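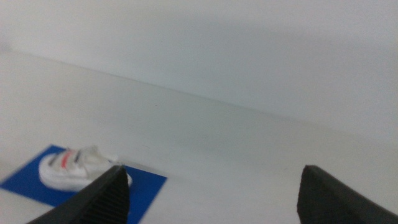 The display part of our project began with a question about background colour. Prondomon is a small shop that sells miniature shoes for dolls and model figures, and it lets student groups from our course use its stock for practical work. Most of that stock is pale, and pale things are hard to show on a pale table. A white toy sneaker with a red-orange stripe between two darker ones keeps its outline well when it rests on a bright blue square, while the wall and tabletop behind it run together into nearly the same shade. We took this as our starting point and tried to find out which backing worked best for the shop's customers.

1. Aim

The shop wanted a simple way of laying out single shoes so that people could see the shape and the trim without picking them up. Handling was the main complaint from the owner. Laces come away, and small shoes get put back in the wrong tray. We were asked for a layout that cost little and could be changed by one person before opening.

2. Method

We compared five backings: white, light grey, yellow, dark green and royal blue. All were cut to the same size and placed on a white table. The shoes were chosen from three trays, which the shop labels Brarkik (sports shoes), Assefa (sandals) and Buvix (boots). These are the shop's own range names and we have kept them in this report.

Visitors to the department open afternoon in October were asked to look at one shoe on each backing and say which they found easiest to see. They stood behind a line of tape and were not allowed to touch. In total 91 people took part. Each person was shown one type of shoe only, to keep the session short.

We also tried turning the backing so that it sat at an angle to the table edge. This was not in the original plan. One of the group had put a square down crooked and we thought it looked better, so we added it as a second question.

3. Results

Blue was chosen most often for the white sports shoes, and dark green came second. Yellow did well with the boots, which are mainly brown and black. White was the least popular for every range except the sandals, where light grey came last. We had expected grey to do better than it did — several people said it made the shoes look dusty.

On the second question there was no clear answer. People who liked the angled square said it looked more relaxed. People who preferred it straight said it looked tidier. Thirteen visitors said they could not tell the difference, and we left them out of that part.

4. Problems

The light in the room changed during the afternoon and we did not record this properly. Shadows were stronger by four o'clock, and the later answers may have been affected. Shiny shoes were a difficulty as well, as some picked up a tint from the backing. We should have used a lamp in a fixed position from the start.

The yellow card marked easily and had to be replaced twice. If the shop uses it, we would suggest a thicker card or a painted board.

5. Recommendations

For the Brarkik tray we recommend blue, with one shoe to each square and space left between squares. For Buvix we recommend yellow. We do not have a firm recommendation for Assefa and would want to repeat the test with more colours, including a dark red.

The shop has 318 single shoes in its display stock, so it would not be practical to give each one its own backing. We suggest showing a small selection and changing it every month. The remaining shoes can stay in their trays under the counter, sorted by range and then by size.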